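Tristley Community Fridge: Progress Report to the Lultier Fund
08/02/2022
Prepared by Huguette Gill, with corrections from Yoon-hee Joo
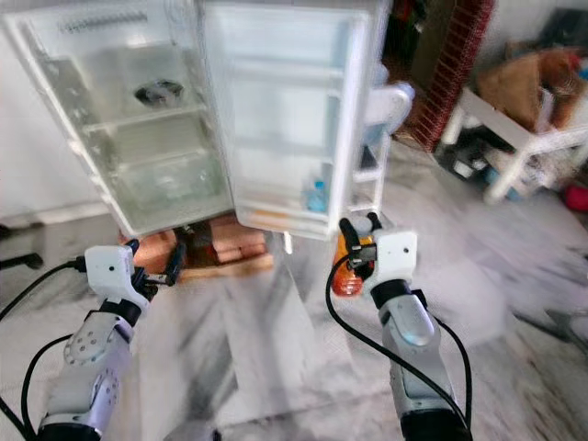 You asked for less atmosphere and more numbers in this report, so I will begin with the numbers. In July the fridge took in 1,223 items and gave out all but 29 of them. Those 29 went to compost, and most of them were lettuce. We had 181 visits logged on the clipboard, though the clipboard went missing for a few days and came back with a grocery list on it, so please read that figure as a minimum.

Spending

Of the second installment, $155 remains. The biggest cost was the electrician, who came twice and charged for three visits until Radek Kolář had a word with him. We also bought a thermometer, shelf labels and a second clipboard.

The base

The question of what the fridge stands on took up more of the last meeting than I would have liked. It is up on bricks and wooden planks. Colette Lefèvre would like a proper plinth and has drawn one. Radek, who did the stacking, would like everyone to stop looking at it. We got one quote for a plinth from Maillard and it came to more than the fridge is worth, so the drawing has been filed. I would still support something simpler in the next budget, if the Fund is willing.

Stock

Donations come in on market days and are gone by the following lunchtime. After that the glass shelves have very little on them and the door bins do not do much better. We used to think of this as a success. Yoon-hee points out that people who work mornings find the same bare shelves every week, and she is right. Starting this month we will hold back part of each delivery and put it out in the evening. Grurby Bakery has agreed to a later drop as well, in writing, after two attempts to agree to it by nodding.

Cleaning

The rota works when Léonie Langlois is in town. In the two weeks she was away the drawer at the bottom was wiped once, by me, and not very well. We have now split the job between four people and taped the list up indoors, where the rain can't get at it.

Still to do

Replace the clipboard pen, again. Get a second quote for the base. Send you the July receipts, which are in an envelope at Colette's house and will follow separately.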